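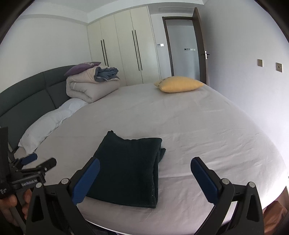 Good practice for home recordings: notes for the Bronden talk, September 2024

Slide 1. Welcome, thank everyone for coming, and say where the restrooms are (I forgot last time and heard about it). Mention that the handout is the same one we used in March, with the consent page rewritten.

Slide 2. Start with the bedroom. People always want to start with the kitchen, and I understand, kitchens are fun! But a bedroom is where somebody sleeps, and I'd like us to begin by talking about how we behave as guests before we get anywhere near grip force or frame rates. Walk the rooms with the householder first. Agree on which doors stay shut. Write it down, both of you sign, and leave them a copy.

Slide 3. The folding rule. One task, one towel, one clear start and one clear finish. At Waltier we used to let operators tidy as they went along, and we ended up with 242 clips that no two reviewers could label the same way. So now the written task comes first, and if you feel like straightening a pillow, you wait until the clip is over. Pause here, somebody usually has a story.

Slide 4. Hands. Keep your own fingers on the handles and let the grippers do the touching. If you have to reach in and help, that's fine, please don't be embarrassed about it, but mark the clip as assisted. The Tuhiwai checklist has a box for it. Clean the pads between homes, every time, even when you're running behind.

Slide 5. Privacy. Photos, mail, medicine and screens get put away by the householder, never by us. Anyone in the home can stop the session without giving a reason, and a stopped session is paid in full.

Slide 6. Numbers, quickly. A full Zunix set is 2,000 clips, and we ask for no more than 80 from any one home. Review at least 3 from each session before you leave the building, while you can still fix the lighting.

Slide 7. Questions. If it's quiet, ask who has had to throw out a whole day's work, and tell the one about the duvet cover. Leave the checklist up on the screen while people pack up. Bring spare pens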